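Home Explore Threads Saved Log in

Trernon
December, 9:40 pm

1/ Spent the term as the designated grump on the Grulance project, our student group's go at teaching a robot to tidy a table. The write-up is due and the draft says "the system learns everyday manipulation". I have questions about nearly every word in that sentence.

2/ For anyone new: there's no robot at the table while we collect. A person holds a gripper in each hand and does the task, and the cubes with the black and white patterns are there so we can work out where the grippers were. The robot gets the recordings later. The robot has it easy.

3/ We've got 158 recordings. Sounds like a lot until you find out that 33 of them are unusable because tracking dropped out on one cube or the other. Those 33 are still in the total on the poster. I've asked for them to come out. I've asked more than once.

4/ My first gripe is the objects. Someone decided that "everyday" meant whatever was in the craft box, so we have a stick contraption, a short pink tube and a green tube with a speckled surface. I tidy my own kitchen table fairly often and have yet to meet any of these on it.

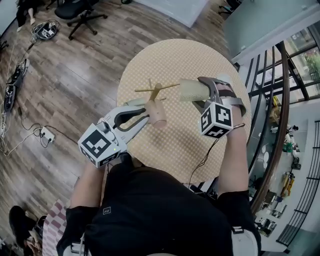 5/ Second gripe: we're all too good at it. By week three everyone had worked out which grip the jaws like, and now everyone does that grip. Ask the model for anything else and I'd bet lunch it has no idea. I can't prove that yet, so it's in the notes as a suspicion.

6/ I did suggest we let complete beginners have a go. The answer was that beginners are slow and drop things. Yes! That's the bit I wanted. A recording where you fumble a tube and then sort it out has to be worth more than another clean one. (The counter-argument is that we'd need to label the fumbles. Fair. Annoying, but fair.)

7/ Someone replied asking if the cables get in the way. They do. You learn to keep your elbow out, and then your elbow-out habit is in the data as well. Does a robot arm need to reach around a cable it hasn't got? We'll find out next term, I suppose.

8/ Credit where it's due, the calibration script is good. We call it Lemma, for reasons lost to the group chat, and it catches a bumped cube before you've wasted an afternoon. I was rude about it in October and I take that back. I was also rude about the folder names and I don't take that back.

9/ The table setup has at least moved in the right direction. Cups, plates, beans, a bath sponge. A sponge next to a plate of beans is still an odd sort of dinner, but cups I will accept as everyday. My vote is for more mugs with handles and a lot fewer things made of sticks.
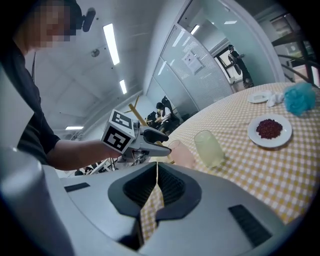

And while I'm on tableware, can we please write down what "finished" means? We have 4 people recording and I've heard 3 different rules for when a task ends. One of us stops when the jaws open. One waits until both hands are clear of the table. One stops when it feels done, and I'm sorry to say that one is me.

10/ So the stop times are all over the shop, and then we're surprised when the model hovers over a cup as if it's waiting for permission. Our mentor says hovering can come from loads of things. I'd like to cross off the one we did to ourselves first.

11/ The showcase in Cekov wants a "success rate" on the entry form. One box, one number. Success at what? On which objects, put where? If we test with the same cups in the same spots, the number will look lovely and I won't believe it. I've offered to choose the test positions myself and not tell the others until the day. This went down about as well as you'd expect.

12/ To the person asking why I stay in the group if I moan this much: I like it. The grippers are fun, the arguments are decent, and last week two people changed their minds about the train/test split, which I'd put above any demo.

13/ My edit to the draft, if it survives the meeting: "we recorded people moving a small set of objects on one table, and trained a model on the recordings". Duller, I know. Also please take the 33 off the poster.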